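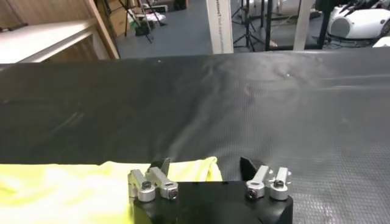 A black table surface covered in a dark, finely textured rubber-like mat.

Filed under: Workshop and Studio > Furniture and Fittings > Surfaces

Updated June, by Triin Pärn

Bench matting

Bench matting is sheet material laid over a table, counter or workbench to protect the top and to keep objects from sliding. It is sold by the roll or as cut pieces, and is found in repair shops, school science rooms, print studios, sewing rooms and kitchens. The term is sometimes extended to drawer and shelf liner, although liner is usually thinner and is not meant to be worked on.

Materials

Most bench matting is made from natural rubber, a synthetic rubber such as nitrile, or soft vinyl. Natural rubber grips well and recovers its shape after a load is removed, but it is attacked by oil and breaks down in strong sunlight. Nitrile resists oil and fuel and is the usual choice for engine work. Vinyl is cheaper and easy to wipe, though it can stiffen in an unheated room and may mark a varnished surface if left in place for a long time. The marking is caused by plasticizers, the softening agents in the vinyl, moving into the finish below.

Cork and felt were in wide use before rubber sheet became affordable and are still preferred in some trades. Instrument repairers often keep a felt-topped bench for final assembly. Leather is common on bookbinding and jewelry benches, where it is either glued down or hung below the work to catch filings.

Surface texture

A smooth mat is the easiest to clean and the best for writing or cutting. A textured mat has small raised shapes, which let a tool be picked up without suction and give liquids somewhere to go. Common textures include ribs, raised discs, fine diamonds and a cloth-like finish left by the fabric the rubber was cured against. Deep textures hold grit and are seldom used for fine work. Color also matters to some users: black hides stains but shows lint and pale dust, while gray and green are easier on the eyes under a bright lamp.

Fitting

Matting that has been stored on a roll tends to keep its curl. Suppliers advise laying it out flat in a warm room before it is cut. The Climis range of rolled sheet, for instance, is shipped with instructions to leave the mat for a day with weights at each corner. Ripples that remain can often be worked out by turning the sheet over and rolling it loosely the other way.

Cuts are made with a sharp utility knife against a steel rule, in several light passes. A loose mat is held by its own weight and can be lifted for cleaning. A glued mat does not shift, but it is hard to replace, and contact adhesive may damage a wooden top. Double-sided tape along the edges is a middle course – it holds the corners down and can be peeled away later.

Static control

Electronics benches use a special class of matting that carries static charge away slowly through a cord connected to ground. These mats are commonly built in two layers, with a top that drains charge at a controlled rate and a more conductive layer beneath. They cannot be told apart from ordinary rubber by eye and need to be tested with a meter. Ordinary household cleaners can leave a film that stops them from working properly.

Care

Routine care consists of brushing, then wiping with water and a mild soap. Solvents should be kept off rubber and vinyl alike. Black rubber sometimes develops a pale bloom as waxes in the compound come to the surface; the bloom is harmless and wipes off. A mat should be replaced when it cracks on bending, becomes sticky, or no longer lies flat.

See also: Cutting mat; Drawer liner; Desk pad; Shop flooring

Comments

Ebuka Briggs
Useful article. The part about vinyl marking varnish should be in bold. I lost the finish on an oak desk to a Bindetti desk mat that sat there for 29 months.

Yvette Arsenault
Could you add something on thickness? Our sewing room has the thin stuff and the machine still walks across the table.

Zachary Sandhu
@Yvette try a thicker rubber piece just under the machine, no need to redo the whole table.

Joonas Leinonen
Is the bloom the same thing as the white powder on new rolls? Mine wiped off with a dry cloth.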